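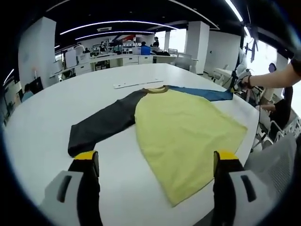
Color-block long-sleeved shirt laid flat for measuring and folding, Tellden Textile Reuse Program.

1/9 The Tellden Textile Reuse Program has updated its guidance on preparing long-sleeved shirts for redistribution. The main points are set out in this thread.

2/9 Each shirt is spread flat on a clear white table, with the sleeves drawn out to either side. One person may hold a cuff while the fabric is smoothed from the collar toward the hem.

3/9 Light wrinkling is acceptable at intake. Shirts are not ironed before they are graded. Staff should smooth by hand only and should not pull on ribbed collars, which stretch easily.

4/9 Multicolored shirts are to be logged by body color first, then sleeves, then collar. The shirt in our photo would be entered as: body, pale yellow-green; sleeves, charcoal gray and medium blue; collar, olive-brown ribbed.

5/9 Shirts with a curved hem are measured to the lowest point of the curve. Several partner sites had been measuring at the side seam – this produced two different lengths for the same garment.

6/9 For folding, both sleeves are brought across the back, and the hem is then raised to the collar in two folds. Finished shirts are stacked by size, with no more than 40 to a bin.

7/9 In March the program received 522 long-sleeved shirts. Of these, 239 were assigned to the Brurnness distribution site. The rest remain in sorting and will be assigned as grading is completed.

8/9 Partner sites that still use the earlier intake form may continue to do so until their current supply runs out. A total of 400 revised forms have been printed and can be requested through the program office.

9/9 Questions about grading or measurement should be directed to Crisanto Macapagal, Intake Coordinator. Guidance on knitwear and outerwear is under review – it will be posted to this account when approved.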